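Applies to smooth-grain leather jackets and bags. Do not use this method on suede, nubuck or unfinished leather.

## Before you start

Brush the seams, the collar and the inside of every pocket flap with a dry soft brush. Grit left in the stitching will scratch the finish once a cloth is dragged over it. Keep drinks off the work table.
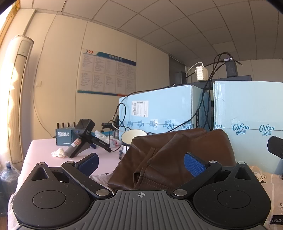 ## Cleaning

1. Mix 2 ml of pH-neutral soap into 200 ml of lukewarm water. Kaltine liquid soap is suitable. Dish detergent is not - it strips the finish.
2. Test on the inside of the hem. Wait 40 minutes. If color transfers to a white cloth, stop.
3. Wring the cloth until it no longer drips. Wipe one panel at a time, seam to seam. Stopping in the middle of a panel leaves a tide line.
4. Wipe again with plain water and blot.
5. Hang on a wide hanger away from radiators and direct sun. Leave overnight.

## Conditioning

Apply conditioner only to fully dry leather. Use a pea-sized amount per panel and work it in with small circles. Elbows and cuffs usually need a second coat. Remove the excess after 10 minutes and buff with a clean cotton cloth.

Wax-based products such as Hular darken light tan leather permanently. Use a clear cream on those colors. 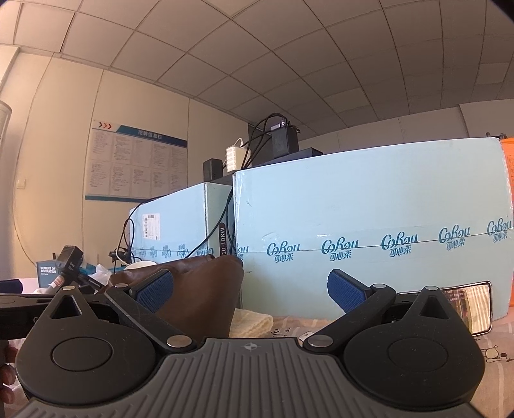 **Gonzalo Aranda**
Leather repair technician, Ostbridge

## Storage

Use a breathable cotton cover. Plastic traps moisture and mildew follows, mostly under the collar. Condition again in December if the house is heated with dry air.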